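Selling the piano

The piano left in January. It had been in the front room for eight years and I had played it maybe four times in the last two of them. Raili Kiiskinen's daughter is starting lessons, so it went to their house in Okaswood.

Moving it took most of a morning. The mover wanted the bench to go in first, then the sheet music, then the piano. 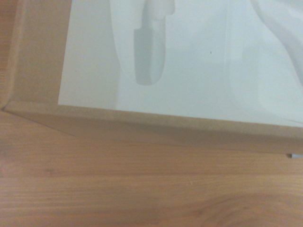

Cardboard box with a white panel on top.

The tuner says to let it sit for a month in the new house before he touches it. Two of the low keys were already sticking, and I told Raili that before she agreed to take it.

I moved the reading chair to that wall. The floor is a darker color where the piano stood, and I plan to leave it alone until spring.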